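Progress report to the Ardeleanu small grants desk
Project: Asa, a table-clearing robot
Workshop: Tiltach shared workshop
Prepared by: Jamila Samarakoon
2 November 2019

Where the build stands

You asked for a short report and a straight answer on whether the second payment is worth making. I can do the first. On the second I have doubts, and I would sooner put them in writing now than explain them at the end of the grant.

Asa can stand at the glass table, find a cloth, pick it up and move it along a path we give it. On a good evening all of that happens in a row and people clap. On other evenings it stops over the cloth and stays there until one of us resets it. The proposal we sent you said it would "clear and wipe a household table without help." We do not have that, and I don't think the wording was wise when we wrote it.

The body and arms are together and have stayed together since September. The wiring is less settled. We rerouted the cables at the wrists twice and I am still not happy with the loop at the left one, which hangs out farther than it should. It will catch on something sooner or later. The fix is a shorter cable and a clip, both cheap, and I have asked for it to be done before any more demo nights.

Table tests

We changed from a wooden bench to a glass-topped table because the proposal promised a real living room table. I was against it. Glass gives the head camera the ceiling lights, the table base, the carpet and the robot itself all in one place, and the software has to decide which of these is a thing sitting on the table. It does not always decide well. Twice it has reached for a glare spot.

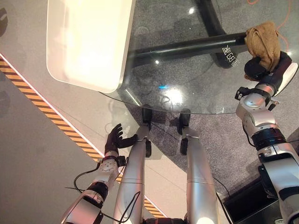 View from the head. Cloth in the right hand, left hand open, with reflections across the glass.

We ran 19 full trials with the cloth on the glass. A trial counted as a pass if the cloth was picked up and carried to the marked end of the table without anyone touching the robot. It passed 13 of them. I know how that will look in a newsletter, so please read the next part before it goes in one.

The cloth started in nearly the same place every time. We knew where it was and, through the settings, so did Asa. When we moved the starting place to the other side of the tray, we got a few successes and then a run of failures, and we stopped counting because the group wanted to change the settings between tries. Those tries are not in the total. If they were, the total would be worse. I think the pass rate shows that Asa can repeat something it has been set up for. It does not tell us much about a table in somebody's house.

We also never measured whether anything got cleaner. The word "wipe" is in the proposal and no one had written down what a wiped table is. I have asked for a simple test with a washable marker line on the glass. It has not been run.

Gripping the cloth

The grip is the part that has improved the most, and I will give it credit. In September the fingers would close on air or on a single fold and the cloth would slide out on the way up. The fingers now come in lower and close slower, and dropped cloths have become uncommon. We use thick terry towels for most of this because they bunch up nicely between the fingers. That is also my complaint. A thin dish cloth lies flat on glass and gives the fingers nothing to pinch, and dish cloths are what most people wipe tables with.

The wrist camera helps once the hand is close. It shows which layers of the towel are caught and which are hanging loose, and the head camera can't see that past the hand. Its weak point is light. When the hand turns toward the bright end of the room the background washes out to pink and white, and I would not trust any decision the software makes from that part of the picture. For now we tell it to pay attention to the near part only. It's a patch and I have listed it as one.

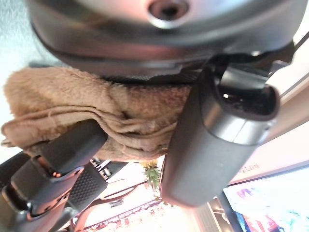
Wrist camera view: a tan-brown towel held between the fingers, against the underside of a rounded metallic part.

Pressure is still set by hand. There is no proper force reading at the fingers, so the hand pushes as far as it was told to push. On a soft towel this does no harm. On a full drink bottle I would want more than that, and I have said no to filled open cups until we have it.

The crowded table

Everything so far was done with very little on the glass. The next stage puts Asa in front of the kind of table people have after company: bottles, snack cans, a plate of apples, a pineapple on its own plate, a tray off to one side and the cloth folded near the edge. The group is excited about this stage. I am the one asking what we will count.

My worry is mostly the clear things. The software does fine with the red apples and the bright cans. A clear water bottle on clear glass is another matter, and so is a bottle cap lying flat. The orange cable that crosses the table has to be moved, too, or it will be pulled along with the first item that gets dragged. I have asked that the layout be fixed and written down before the first counted trial, and that a second layout be kept back so that we can't tune everything to the first.
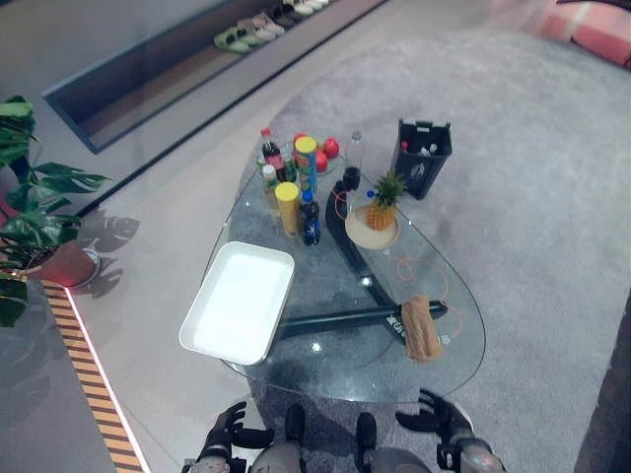
Money

Spending to date is $3,618. Most of it went to the arms and hands, then to cable, connectors and the table. The rest is small parts, and I have receipts for all but one order, which I am chasing. No one has been paid for time.

We have not bought the finger force sensors that were in the budget. The ones we picked were out of stock, and the group then suggested spending that line on a better head camera. I have not agreed. A better camera would give us nicer pictures of the same reflections.

What I would ask for

Please hold the second payment until we have done three things: the marker line test, a set of trials with the cloth in places picked by someone outside the build group, and one crowded table run with every try counted, including the embarrassing ones. The others at Tiltach think this is too strict and have asked me to say so. They would like the payment released now so the sensors can be ordered as soon as they are back in stock. If you agree with them, I would ask that the money be tied to the sensors and nothing else.

I will send the raw trial sheets separately. The handwriting on the early ones is mine and I can read them out over the phone if needed.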